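Coat Rack Tips From People Who Teach Robots to Use One

4 min read | 50 shares | 20 comments

My coat rack fell over in November with six coats on it, all on the same side. I did what anyone would do, which was to blame the rack and then read a research write-up about housework and robots instead of picking it up.

The write-up comes from a project called Rirngate, run by Everaldo Cordeiro. The method is simple to describe and sounds tedious to do. People carry hand-held grippers with cameras on them and do ordinary chores with those instead of their fingers. The recordings go to a robot, which is supposed to learn the chore from them. For hanging things up, Cordeiro's group kept 1,214 recordings and threw out the sloppy ones. I would not have made the cut.

Their main result: variety beat repetition. A robot trained on 1,000 tries at one hook got very good at that hook and hopeless at its neighbor. Train it on the same number spread over every hook, from different sides of the rack, and it could manage a rack it had never met. I have teenagers who have yet to reach this stage.

What I took from it for my own hallway:

Come in from above. Most of the failed hangs were people pushing the loop straight at the hook. Raise it past the tip, then lower it.

Hold the garment close to the loop. Pinch a jacket by the shoulder and the loop swings all over the place. The grippers were bad at this and so am I, with a bag of groceries in the other hand.

Load opposite sides in turn. Coat on the left, coat on the right. The group did this so every hook got used. I do it so the thing stays off the cat.

Heavy coats go on first, while you can still see what you're doing. Scarves last.

Sew on a real loop. The skinny chain that comes inside a jacket collar closes up flat, and the robot missed it over and over. A short piece of cotton tape holds itself open. Two minutes with a needle, three if you're me.
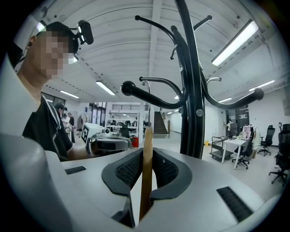 Slow down for the last inch, too. Cordeiro writes that his best demonstrators were the boring ones, who stopped for a beat before letting go. The fast ones looked great and taught the robot to drop things. I've tried the pause at home for a few weeks now, and the only cost is looking like I've forgotten why I walked in.

The rack is back up, with a bag of sand strapped to the base. That part wasn't in the research.

1,214 views | Share this tip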